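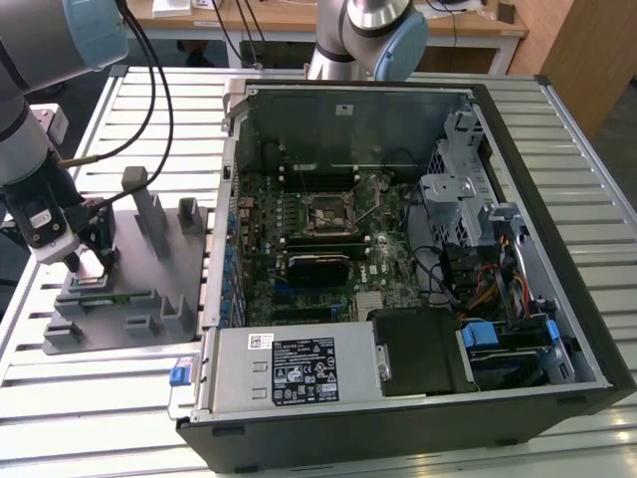

How many demonstrations does a robot need before it can take a computer apart by itself?
More than we have. We're at nearly 60 good ones for a single step, and I'd want several times that before trusting a policy with a case it hasn't seen.

Thread on how we've been collecting them, mostly so I have somewhere to point people who ask.

The project is called Husar. The goal is a two-arm cell that strips old desktop towers down to parts that can be tested and resold. Boards, memory, cards, power supplies. We started collecting in September.

We teach by teleoperation. One person drives both arms and everything gets recorded: joint positions, gripper opening, camera views. One recording is one episode. An episode covers one step, like moving a memory module into the fixture. It doesn't cover the whole teardown.

We tried whole teardowns first. Episodes ran past 20 minutes, and one slip near the end made the whole thing hard to use. Short episodes are dull to record and much easier to sort.

The tower goes on its side with the side panel off, so the arms can work from overhead. Small boards go into the slots of the gray fixture plate at the left of the table. That plate has done more for our data than any change to the model. Before we had it, boards were set down flat on the slats, and the operator spent half the episode fishing for an edge to grip.

CPU coolers come off by hand before recording. I get asked about this a lot. They're all different, the old paste holds on hard, and we lost two days to one clip design. It'll be its own task later.

Cables are the worst part. They don't sit the same way twice, even in the same case. For the first batch we tucked them out of the way before each episode. The policy trained on that batch was fine until a cable crossed the memory slots, and then it pushed straight into it.

Now we leave them how they fall. Success during collection went down and the data got better. Ctibor Kubíček does most of the driving and he was not happy about this change, but he agrees with it now.

Rules we've settled on for operators:
Start with both arms at home.
No pausing in the middle of an episode to think. Plan first, then press record.
If you miss a grasp, recover and keep going.
If you drop something into the case, stop and mark the episode failed.
Same instruction text every time, copied from the sheet.

On recoveries. I used to throw out any episode with a missed grasp. That was a mistake. A policy that has only seen clean grasps has no idea what to do after a bad one. We keep them now and tag them, and I check that they stay a minority.

On variety. We rotate to a different tower after every 10 episodes, and shift or turn the case a little between episodes. Ten feels like too many in a row to me. Swapping takes six minutes or so with the reset, and the operators would like it to be more than ten. So ten.

Latches are their own problem. Blue tabs on the drive bays, a lever on the CPU socket, clips at the ends of the memory slots. Each one moves a different way and most need force in a direction the camera views don't show well. We log motor current with every episode, which gives us something to go on.

Labeling happens the same afternoon, while the operator still remembers what went wrong. Three tags: clean, recovered, failed. We had eleven tags at one point and people used them differently. The free text note turned out more useful than the extra eight.

Someone asked about simulation. We use it for reach checks and for laying out the table. Cables and stiff connectors in sim haven't matched what we see on the bench well enough to train on. Other groups may have better luck.

Someone else asked if the data will be public. I'd like it to be. Some of the towers still have asset stickers on them, so every camera view has to be gone through first. Not soon.

Next up is graphics cards. The release clip is under the card on most of these boards and one arm has to hold it while the other lifts. Ctibor has done a few test runs and says to budget double the time per episode.

Will add to this thread once we have numbers on the memory step.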